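Home Grippers Fingers & Pads Spares Safety Notes Support

Irko Hand Gripper with Cisent Ribbed Fingers

Hand-held two-finger gripper for teaching robots by doing the job yourself
Sold and serviced by Pullasell

Please read the creep fault section before you buy or keep using one. It applies to every Irko with first-run Cisent fingers.

We love this tool. You hold it in your hand, squeeze, pick up whatever is on the table, and the camera over the fingers records it all from the same angle the robot will have later. People get good at it in an afternoon, and the ribbed fingers are a big part of why. They bend and wrap around round things in a way that flat jaws just can't, so a drink bottle or a cup or a roll of tape all sit nicely without you having to crush them.

But the first run of fingers had a fault, and we'd like you to hear about it from us, in full, on the same page where we sell the thing!

What went wrong

In May a customer wrote to say that bottles were slipping out of the gripper after a few hours of steady use. We thought of wet hands and worn pads, sent a new pair of strips, and closed the ticket. Sorry about that. More messages followed, and by the time we put them all side by side we had 27 of them, all telling the same story. The grip felt fine at the start of a session, then the item began to slide down between the fingers during a lift, slowly enough that people blamed their own squeeze and simply squeezed harder.

Squeezing harder made it worse. The cause was a screw, the large one at the inner corner of each mounting plate. On the first-run fingers the hole in the root of the finger was molded a little too deep, so the screw reached the bottom before its head was pulling down on the plate. It felt tight to the hand and it wasn't holding much of anything. Each squeeze let the root of the finger rock a tiny bit, the rocking opened up the hole, and after enough of that the finger leaned outward under load and the pads no longer met the bottle along their full length.

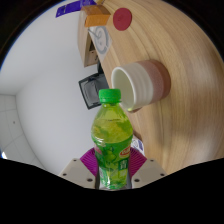
Junpei Ebihara on our bench tracked it down, and it took real patience. He set up a stock gripper with brand-new first-run fingers and put it through the same lift over and over, with a drink bottle standing on the table each time, marking the root of the finger with a paint pen so that any movement would show. At lift 2,227 the bottle went. The paint line had split long before that, which gave us the best news of the whole business: you can spot this fault by eye well before anything drops.

Is it dangerous?

To your hands, no. The gripper has no motor, and all the force comes from your own fingers. What worried us is the second half of the job. If you record a day of lifts with a finger that is slowly leaning out, the recording says "close this far and the bottle comes up" when that was only true for a loose gripper. A robot arm with sound fingers that copies it will close too hard. One customer lost a glass jar that way on the arm side, and glass on the floor is a safety matter in anyone's book.

So here is what we ask:

- Stop using first-run fingers for glass, hot drinks or anything sharp until the fix is in.
- Keep open cups away from the lifting area if you are still testing on plastic bottles.
- Mark any recordings made with fingers that fail the check below, and don't train on them until you have looked them over.

How to tell which fingers you have

First-run fingers have a plain root. Second-run fingers have a raised dot on the root, on the side facing the plate, and you need to take the plate off to see it. Color tells you nothing, and neither do the strips, which we have swapped freely between runs. If your order came through the MacRitchie store, assume first run until you have checked. All of their early stock was.

The creep check

You can do this on any desk. No tools apart from the small hex key that came in the box, and a paint pen or a scrap of tape.

1. Wipe the fingers and plates with a dry cloth.

2. Draw a short line across the joint where each plate meets its finger root. Tape works too, if you slit it along the joint with a knife.

3. Open the gripper all the way and look straight down between the fingers. They should spread evenly. If one leans out farther than the other, you already have your answer and can skip to the fix.

4. Stand a capped plastic drink bottle upright on the desk. Bring the gripper in level, with the bottle between the fingers, and close until both sides touch.

5. Lift it 13 cm, hold while you take a couple of slow breaths, and set it down. Repeat until you are bored, then do a few more (Junpei's instruction, word for word).

6. Look at your lines. A line that still runs straight across the joint is a pass. A line with a step in it is a fail, even a very small step, and even if the bottle never moved.
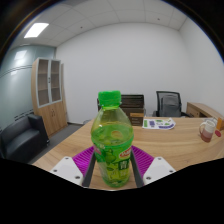 The fix

We have gone through three versions of this and we're very happy with where it ended up. Thread glue held for a while and then let go. A shorter screw worked well but was too easy to mix up with the other screws in the plate, which is asking for trouble at the end of a long day. The version we ship is a stepped sleeve that sits in the bottom of the hole, so the original screw pulls down properly against the plate. No new screws, no drilling.

Fit kit 2, in the blue bag, contains a sleeve for each finger plus a spare, and a new hex key. It's free to anyone with first-run fingers, wherever you bought them. You don't need to send anything back or find your receipt.

To fit it, take off the plate, push the sleeve in with the narrow end first until it sits flush, put the plate back, and start all the screws by hand before you tighten any of them. Do the large inner screw last. You'll feel the difference right away: it comes up firm and stops, where before it had a mushy sort of end to it. Then draw fresh lines and run the check again.

If the hole has already opened up so far that the sleeve drops in without a push, don't fit it. Write to us and we'll send second-run fingers. The bent ones can go in the post or the bin, but we'd enjoy seeing them if you can spare the stamp.

What has changed on new orders

Every Irko we now ship has second-run Cisent fingers, and the lines are already painted on at the joint. That was a customer's idea and we're a bit jealous of it! It means the check takes one glance at the start of a session. The ribs and the strips are the same as before, so recordings from a healthy first-run gripper and a second-run one can be mixed freely.

Known limits

The ribbed fingers are great on round and soft-edged things. They are less happy with thin flat items such as a coaster or a sheet of paper lying on a desk, and no sleeve will help with that. Get the flat tips if that's your work. Very ribbed bottle caps can catch between the finger ribs if you grab too high, so go for the body of the bottle.

Also, please don't oil the screws. We had one unit back that had been oiled with great care, and every screw in it was on its way out.

In the box

Irko hand gripper, Cisent ribbed fingers (second run, fitted), spare contact strips, hex key, paint pen, printed card with the creep check.

Questions about the fault go straight to Junpei's bench, and he does write back, usually with more detail than you asked for.

Related items
Cisent ribbed fingers, second run, pair
Fit kit 2 (free for first-run owners)
Contact strips for Irko
Flat tips for Irko
Hard carry case
Safety note: checking old recordings for finger creep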